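Student Projects > Home Textiles > Angate Bedroom Study

Folding and Storing Fleece in a Small Bedroom
Project report, Workneh Group, Brestow College
October

1. Purpose

The Angate Bedroom Study examined how soft furnishings are handled in an ordinary furnished bedroom. The group was asked to select one everyday task, record the steps it requires, and recommend a routine that a household could follow without special equipment. The group selected the folding of fleece, an item that is bulky, light in weight, and difficult to hold in a neat shape.

2. Setting

All work was carried out on a made bed. A bed was preferred to a table for two reasons. Most households fold large items there, and a padded surface behaves differently from a hard one. Fleece tends to cling to bedding, and a quilt or cover can shift when the item on top of it is pulled. The bed was left dressed throughout, with its pillows and cushions in place at the head, so that the available folding area matched that of normal use.

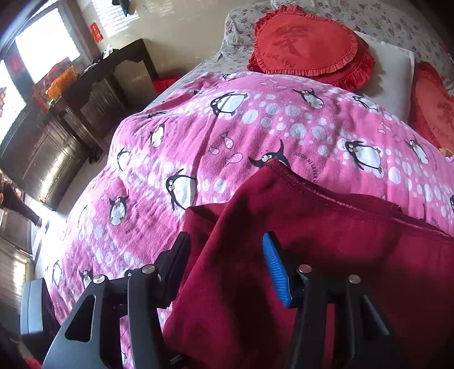

Figure 1. Maroon fleece folded and piled on the penguin-print bedspread, with heart-shaped cushions at the head of the bed.

The printed bedspread was of practical value to the group. Dark fleece stands out clearly against bright pink, and the edges of each fold could be checked by eye. The repeated penguins also served as informal reference points when the fleece was laid out a second time. A plain cover in a dark color would have made the same checks slower.

3. Method

Two folding routines were compared. In the first, referred to here as the Fladik fold, the fleece is laid flat, the upper portion is turned down to form a broad band, and the sides are then brought in. In the second, the fleece is gathered from one hemmed edge and folded over itself in loose layers. Each routine was performed 19 times. Members of the group took turns, and the results were entered on a shared sheet immediately after each trial.

A trial was counted as acceptable when the finished bundle kept its shape while being lifted from the bed and placed on a shelf. Bundles that opened or slid apart were recorded as failures. Time was noted but was not used to judge the result.
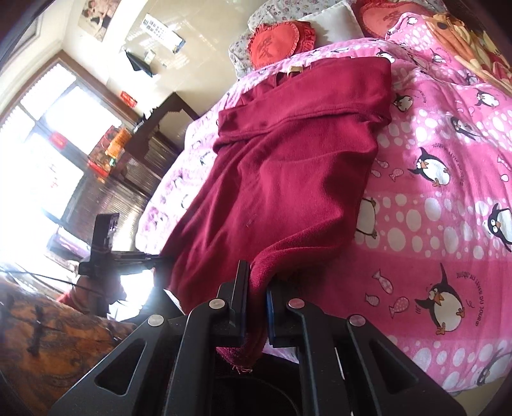
Figure 2. Dark red fleece laid diagonally across the bedding, its upper portion folded over in a broad band.

4. Observations

The position of the fleece at the start had more effect than the group had expected. When it was laid at an angle to the bed, the lower end had to be straightened before the sides could be brought in, and this often disturbed the upper band. Fleece that hung over the side of the bed was also harder to control, as its weight drew the remaining fabric toward the floor.

Labels and stitched hems proved useful as guides. A label marks one edge at a glance, and a hem gives a straight line to fold against. Frayed areas were less reliable and were best turned to the inside of the bundle.

The longest trial took 257 seconds and the shortest took 62 seconds. Both were Fladik folds. The longest included a complete restart after the cover beneath the fleece had been pulled out of line.

5. Recommendations

The group recommends the Fladik fold for fleece that will be stored on an open shelf. The loose-layer routine is adequate for items kept at the foot of the bed and used daily. In both cases the bedding should be smoothed first, and the fleece should be placed fully on the mattress area with one hem parallel to the side of the bed.

Further work could repeat the trials with cotton blankets, which are heavier and slide more easily. The record sheets are held with the project folder at Brestow College.

Contact: Workneh Group, Home Textiles, Brestow College | Copyright Brestow College | Back to top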